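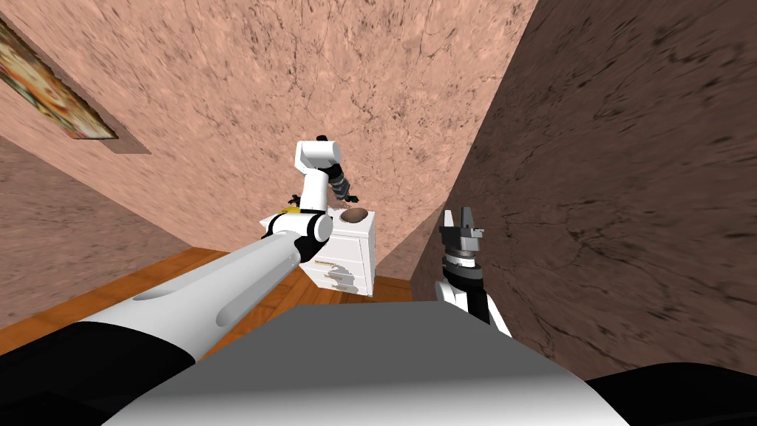
Toleris cellar check, May, before bottling. I go round with this every Friday and scribble as I go, so excuse the rambling! First job is finding the gloves and goggles, and they should live in something plain and shut, like the white nightstand with its stacked drawers and two little handles, one above the other. Ours were on top of the press again.

23 shares | 2 comments

1. Cellar floor -- OK. Hosed down, drain clear, mat back by the door.
2. Carbon dioxide alarm -- OK. Tested it twice (very loud, sorry Drenside next door).
3. The 1,000 litre tank -- NOT OK. Lid clamp is stiff and the ladder wobbles. No climbing until it's fixed, please, and that includes me.
4. Sulphite store -- OK. Locked, labels readable.

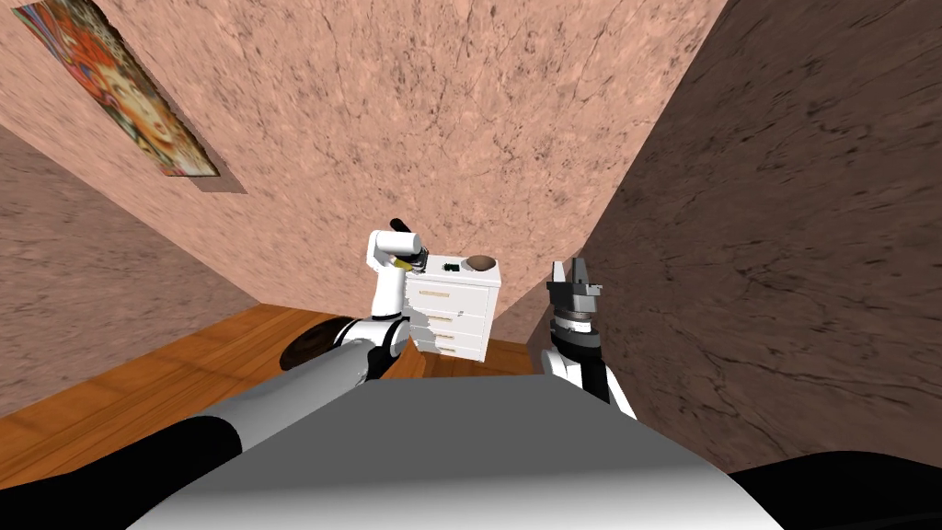

Dark veins in a pinkish marble-look wall, painting up in the corner.

5. Bottle stacks -- NEARLY. We've 585 of the Zandia white by the back wall and the top row leans. Take it down a layer before anyone walks under it.
6. Lights -- OK, one bulb changed.
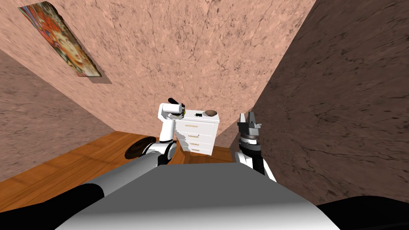
7. Transfer pump and pipework -- NOT OK. The Tavares pump runs fine but the pipe drips where it bends, and bends are where I always look first. Same idea as the long pale grey segment running up to that white elbow joint: follow the straight bit along, then stop and have a proper look at the elbow. New seal ordered, pump switched off at the wall till then.

8. First aid box -- short of plasters (my fault, corkscrew).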